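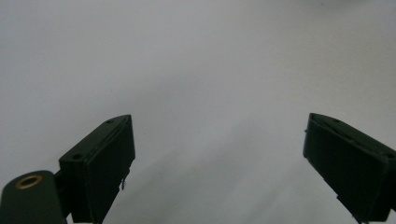 # Which order do the Jatayu and Sampati episodes go in, and are they the same bird?

**Youssra Belhaj**

I'm putting together a reading list on the Ramayana for an adult evening group at the Hundlow library. We start in January. I've got two retellings at home and they handle the vultures differently. In one, Jatayu fights Ravana and dies, and later on another vulture called Sampati tells the monkeys where Sita is. The other is a short children's version that has only one vulture, who does both. Was there ever a version with one bird, or has the children's book just squeezed them together? I'd also like to know where to find the two passages in a full translation. I don't read Sanskrit, and I can give the group 19 pages of photocopies at most.

---

**Hicham Salem**

Two birds. They're brothers. The kids' book has shortened it, mine did the same with half the characters.

---

**Abdelkrim Soliman**

They are separate in Valmiki and the episodes are a long way apart, so you'll need two different volumes if your translation is split by book.

Jatayu is in the third book, the Aranyakanda. He meets Rama earlier in that book and says he was a friend of Dasaratha. When Ravana carries Sita off, Jatayu attacks him, breaks the chariot and has his wings cut. Rama and Lakshmana find him dying, he tells them who took her, and Rama performs the funeral rites.

Sampati comes in near the end of the fourth book, the Kishkindhakanda. Angada's search party has run out of time and is sitting near the sea, ready to fast to death. Sampati overhears them mention Jatayu and learns that his brother has been killed. He then tells them Sita is in Lanka. He can't fly because when they were young the two of them flew too near the sun, and he burned his wings shielding Jatayu.

For photocopying, I'd take the fight and the death of Jatayu, then Sampati's own account of the flight. Leave out the long speeches in between. Check chapter numbers against your own edition, as they vary a little between recensions.

I can't say that no regional telling ever merged them. There are a great many and I've read 3 properly.

---

**Ghizlane Cherkaoui**

Agree with the above. I'd add that if your group is new to it, hand out a family tree. Ours got Sampati muddled with Sugriva every single time and we lost half an evening to it. Also ask the library about interlibrary loan early, the Kishkindhakanda volume took ages to reach me.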